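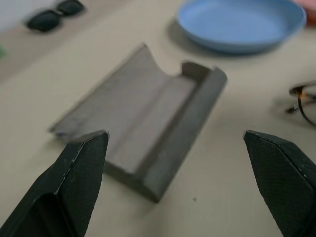 Figure 4-1. Gripper fingers with textured faces, grey object on the table.

4 Setting up a two-party session with a mediator

This section applies to Sakance transcript server installations used for closed talks between two delegations and one mediating party. For open press conferences, go to section 11. Revised 10/14/21.

4.1 Before you start

You need:
- an administrator account with the Protocol role
- the agreed delegation lists, in both working languages
- the order of precedence, signed off by both heads of delegation
- the place-name table for the session (see 4.3)

NOTE: The mediator is entered as a party, with its own channel. Do not enter the mediator as Chair. The Chair role can cut off a speaker's channel and both delegations will see that permission listed on their screens.

4.2 Creating the session

1. Log in and open Sessions > New > Mediated.
2. Enter the session title exactly as it appears in the joint invitation. The title is printed on every page of the record and can't be edited once the first speaker has been logged.
3. Under Parties, add Delegation A and Delegation B. The letters are internal labels. They are replaced by the display names at the time of printing.
4. Set Display order. Choose Alphabetical (English), Alphabetical (local) or Alternating. Alternating prints two versions of the record, each with a different party named first.
5. Add the mediating party and select Channel 3.
6. Select Save as draft. Do not select Publish at this stage.

CAUTION: Publishing sends the delegation lists to every registered address. A recalled list stays visible in the audit log.

4.3 Loading the place-name table

Where the parties use different names for the same town, river or crossing, the server needs a table that pairs them. Without it, the interpreter's screen shows whichever name was spoken, and the printed record follows the interpreter.

1. Prepare a file with four columns: Party A name, Party B name, neutral name, code.
2. Leave the neutral name blank if none has been agreed. The record will print both names, separated by a slash, in display order.
3. Import the file under Session > Terms > Places.
4. Check the row count. The regional table supplied with the Raltadach package has 3,748 rows, 435 of them with no neutral name. 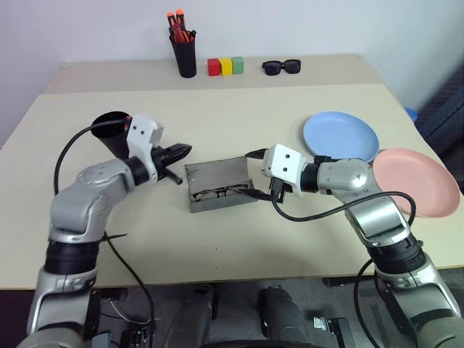 5. Open the conflict report. Any code used twice is shown in red and must be cleared before the session can be published.
6. Have one person from each delegation initial the printed table. Scan the initialled copy and attach it to the session.

NOTE: Changes made after step 6 return the table to draft. Fresh initials are then required from both sides - a correction to a single accent is treated as a change.

4.4 Assigning interpreters

1. Under Staff, assign at least two interpreters to each language direction.
2. Set the relay language. If relay is off, a speaker using a third language will be recorded as audio only.
3. Set Attribution to First person or Reported. In First person, the record reads "We propose". In Reported, it reads "Delegation A proposed". Both heads of delegation must agree to the setting.
4. Run the channel test from each seat. Ask for a full sentence; a tapped microphone doesn't trigger the language detector.

4.5 Off-record periods

The mediator may request an off-record period from Channel 3. The request must be accepted on both delegation consoles. The record then shows the start and finish times and nothing else.

CAUTION: Off-record mode does not stop the interpreters' local buffers. Clear these by hand under Staff > Buffers before delegates leave the room.

Session templates for this section are maintained by Awuor Mbwambo and Harish Tripathi at Nurnach. Send table import errors to Dace Stankevičius, with the conflict report attached.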